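Table linen, part two: the printed cover

Posted 3/24/18

In February I replaced the bare top of the dining table with a covering, and said I would report back once it had been through enough meals and washes to have an opinion on. It has now been washed 2 times a week for most of that period, and I have notes.

The table is a Harb, 162 cm long with the leaf in. Most ready-made covers are cut for a shorter table and leave the ends exposed, so I bought yardage from Timness and hemmed it myself. Overhang is 33 cm at each long side. More than that and it sits in the lap of whoever is on the bench; less and it creeps toward the middle every time a chair is pushed in.

Hemming: double fold, mitered corners, longest straight stitch the machine would do without puckering. I prewashed the cloth before cutting. The loss was larger along the length than the width, so anyone working to a tight measurement should wash first and measure after.

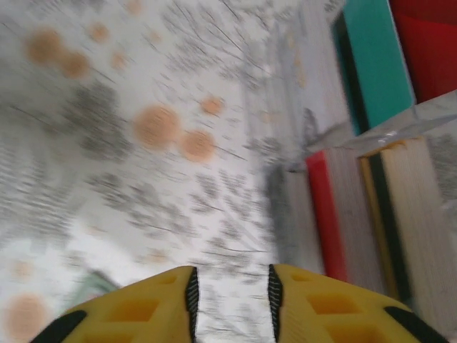

Choice of print matters more than I expected when I was only thinking about size. My previous cover was solid white and showed every coffee ring by the end of breakfast. A large geometric was worse in a different way, as any skew against the table edge was visible from the doorway. What I wanted was an irregular motif with no strong horizontal or vertical line in it. The gray sprigs on white do this well, and the peach-orange dots scattered between them are close enough in tone to a carrot or tomato stain that a small one can wait until wash day. It doesn't hide beet. It doesn't hide turmeric either, and for those I go straight to cold water and dish soap, then a soak in Pesel for an hour.

Ironing is optional if it comes out of the dryer slightly damp and goes directly onto the table. Left in the basket overnight, it needs steam.

Tiruwork Worku wrote after the last post to ask about slippage. I tried clips first and disliked them. They catch on sleeves and they mark the hem. A thin felt underlay from Indance, trimmed 2 cm short of the table edge on all sides, has held the cloth in place and also takes the clatter out of setting down plates. Cut it with a rotary cutter if you have one. Scissors left me with a wavy edge that shows through at the corners when the light is low.

Napkins are next. I have enough of the same cloth left for six, possibly eight if I narrow the hems.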